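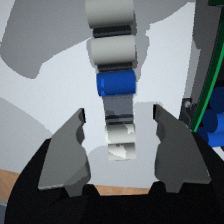

Stamport Pride Travel Guide - progress report, July

Prepared by Sanaa Lamrani for Mostafa Helmy, Rondeck Tourism Fund

Listings
The bar and nightlife pages are finished and have been checked by phone. Two venues on Kabbaj Street have changed hands since the first draft and their entries were rewritten. The guesthouse section is slower. Owners are happy to be listed as gay-friendly but several haven't sent their off-season rates, and we won't publish without them.

Printing
Standano has quoted for 3000 copies of the pocket edition, with the harbour map in colour on the centre pages. We have asked for 400 to be held back for the ferry terminal and the airport desk.

Website
The beach and day trip pages are live. The drag brunch calendar still has to be updated by hand - the venues all send their dates in different formats.

Spending
Within budget. The translation line is unspent and we would like to move it to distribution.

Still to do
Guesthouse rates, final proofread, sign-off on the cover. We need your answer on the translation money before the print order goes in.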